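# Elitz Holiday Bandana for Dogs

A tie-on cotton bandana for dogs who get dressed up for the holidays. Sold singly or as the full-year set. Cut and sewn by Pumton, sold through Gedero.

## Prints

- Valentine hearts
- Shamrock
- Spring eggs
- Stars and stripes
- Pumpkin patch
- Turkey and leaves (back in stock in November)
- Snowflake

The stars and stripes print is the same on both sides. All the others have a plain back in a matching color.

## Sizes

| Size | Neck | Fits most |
|---|---|---|
| XS | 8 to 11 in. | Yorkies, Chihuahuas |
| S | 11 to 14 in. | Dachshunds, small poodles |
| M | 14 to 18 in. | Beagles, cocker spaniels |
| L | 18 to 24 in. | Labs, goldens |

Measure where the collar sits, over the fur. If your dog falls between two sizes, order the larger one. The ties are long and can be knotted shorter. Long-coated dogs usually need one size up from what the breed column says.

## Fabric and care

Midweight cotton, washed before cutting. Machine wash cold with like colors and hang to dry. The red in the stars and stripes print may bleed a little the first time, so wash it by itself once. Iron on the plain side.

Take the bandana off when your dog is alone, in a crate, or playing rough with another dog. It doesn't replace a collar and has no ring for a leash or tags.

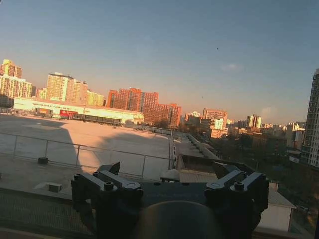

## Matching hat

The Ozoliņš felt hat comes in the stars and stripes and snowflake prints, sizes XS to M only. It has ear holes and a soft elastic under the chin. Some dogs won't keep a hat on for longer than a photo. Hats can be returned if unworn, with the tag still on.

## Ordering

Item number for the full-year set: 2273. Single bandanas are listed by print on the order form.

Orders ship in 2 business days. Groups and shelters ordering more than 200 bandanas should write to us first for pricing and lead time. Names can be embroidered on the plain-backed prints, up to nine letters, and embroidered pieces can't be returned.

Page updated Monday, April 6, 2026.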